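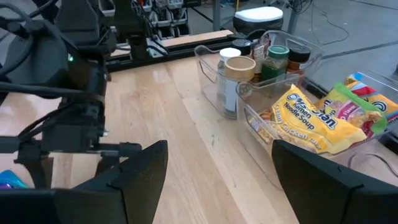
Eltier Example Gathering Team - Bench Group

Home | Checklists | Bench Notes | Parts | Contact

Pantry sorting bench: before-session safety check, with comments

Revised 26th December

Please go through the whole list before you record your first episode, even if you used the same bench yesterday and it behaved beautifully. I've put my comments under each item, and I know I go on a bit, but new folks tell me they like having them!

1. Emergency stop pressed and released once, both arms.
[x] OK
Comment: Lovely and crisp. Do wait for the arms to settle before you touch the leader handles.

2. Arm cables clear of the joints.
[x] OK, watch
Comment: The thick black cable makes a good-sized loop around the upper joint of the far arm. We want that slack, but swing the arm slowly through its full reach and keep an eye on it - a snag halfway through an episode spoils the example and can pull a connector too.

3. Gripper fingers and screws.
[x] OK
Comment: Check by hand, with power off. There's a small silver screw on the side of the wrist that deserves a gentle turn of the driver.

4. Tabletop and rail.
[ ] Needs attention
Comment: A short black cable is lying over the wood strip behind the rail. Please tuck it away. The small dark scuff on the wood can stay as it is, just don't sand it, as we'd like the table to look the same across all 340 episodes in this batch.

5. Bins and goods.
[x] OK
Comment: Two clear bins, jars and containers in the far one, food packets in the near one (the yellow Maruchan chicken ramen is everyone's favorite to pick up). Lids on tight, please, and swap out any packet that has split. Glass stays in the far bin between episodes.

6. Floor behind the bench.
[ ] Needs attention
Comment: There's a thin dark cord curled on the floor and more cables hanging by the metal leg. Tie them up before anybody walks back there.

7. Recording.
[x] OK
Comment: Run one throwaway episode in Matubbar and play it back. If you fumble a grasp, carry on and finish calmly - recoveries are useful to the learner, so tag them and keep them. Stop after 24 episodes and rest your hands.

Items 4 and 6 to be closed before the next session. Write your initials in the bench book when they're done, and thank you!

13 comments | 24 shares

Related
Grullico gripper care sheet
Erkby bench: weekly cable check
How to tag a recovery in Matubbar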